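December 7, 2018

Index desk notebook, Gekard project

Reran the backtest for the Atard fund this morning with the corrected constituent file. The old file had two share classes of the same issuer counted as separate companies, so the index looked broader than it was. Cleaned file has 749 names. Left the old one in the archive folder with OLD in front of the name. Please don't use it.

Rebalance still runs every six months. Tried quarterly again since the sales side keeps asking. Turnover goes up and tracking against the parent index barely moves, so I'd leave it alone. Trading cost assumptions are the ones we agreed on in October. I haven't checked them against the spreads from the last few weeks, and somebody should before this goes to Odoi.

Cash drag: the model assumes dividends are reinvested on the ex-date. The fund can't do that. Moved reinvestment to pay date and the gap between fund and index closed a little. Most of what's left looks like withholding tax. The tax table in the model is a flat rate for every country — needs a proper lookup.

Rebalance test on the new file produced 2785 order lines before netting. Too many. A lot of them are tiny odd lots in the bottom weight band. Put in a minimum trade size and will rerun with it on Monday.
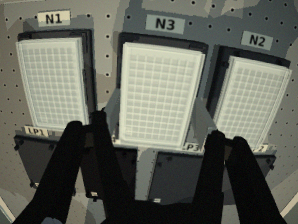

Odoi wrote back before lunch that a minimum trade size is fine with them as long as it's written into the methodology and not left as a setting in our code. They would also like the bottom band reviewed at each rebalance, so small positions don't sit there drifting for years. And they asked again for the seed basket in their own template.

Fair on the methodology. I'll draft a paragraph for section 2 and put it in the shared folder. The template is more work than it sounds. Their sheet wants local identifiers and ours only carries the composite ones. The Anus data feed has both, but the mapping broke after the last update and I patched part of it by hand.

Still open:

Withholding table by country
Spread check on the October cost numbers
Anus mapping, rest of the hand patches
Rerun with minimum trade size, compare tracking before and after
Seed basket in Odoi's template

Backtest output is in the Gekard folder under today's run. The chart tab still has the old axis labels.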